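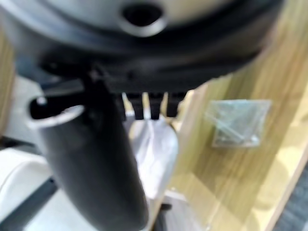

I put my shoes away properly for the first time in years, and I've kept it up since, Agnes Lindholm wrote after taking part in our first round in Retitgate. We are now looking for 11 more households for the second.

Call for participants: front entries and shoe storage

Wuden is a small home organising and interiors business in Retitgate. We design storage for the area just inside the front door, mostly for flats and townhouses where that area is also part of the living room. Last winter we ran an online survey on where people leave their shoes, and 3,577 people answered it. The next step is to visit homes and watch how an entry gets used on an ordinary day.

What takes part in the visit

We work with whatever is near your door. For most people that means a rack or a shelf, slippers, bags, something to sit on while putting shoes on, and the odd thing that got put down there months ago. Please don't clean up before we come. A messy entry is more useful to us, and we have seen plenty of them.

What we ask you to do

Come home as you normally would, shoes and bags included.
Take everything off the rack and put it back in an order that makes sense to you.
Talk us through where each pair goes and who uses it.
Fill in a short form a week later saying what has moved.

The visit takes 2 hours. Two of our staff attend, and both will take their shoes off at the door. Slippers for us are welcome but not needed. 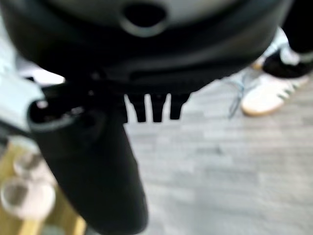 Who can apply

You should be 18 or over, live in Retitgate or Parnico, and share your home with at least one other person. Renters and owners are both fine. You need some kind of shoe rack or open shelf already in use. Closed cupboards are part of a separate project, so please hold off if that is all you have. Pets are no problem, but mention them on the form so we can send the right people.

If you have trouble bending or lifting, you can direct and we will do the moving. Low shelves are hard on some backs.

Payment and times

Each household gets a $120 grocery card, handed over at the end of the visit. Visits run through August, on weekday evenings from 5:30 pm and on Saturday mornings. Parking costs are covered if you can't offer a spot.

Racks we are most interested in

Open metal frames with wooden shelves, black or otherwise, especially ones that stand beside a seat. People tend to give the upper shelf to whatever they wear daily and the lower one to spares and guest slippers. We want to know if that holds in busy homes — and what happens when visitors arrive.

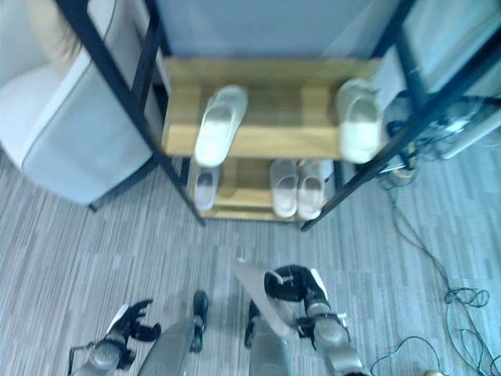

One reader of our newsletter asked whether a rack with only slippers on it counts. It does. Tell us where the outdoor shoes go as well, even if the answer is the balcony.

How to apply

Fill in the form on the Wuden website or leave your name and number at the Retitgate studio. Include a rough width for your rack. We will phone to arrange a time.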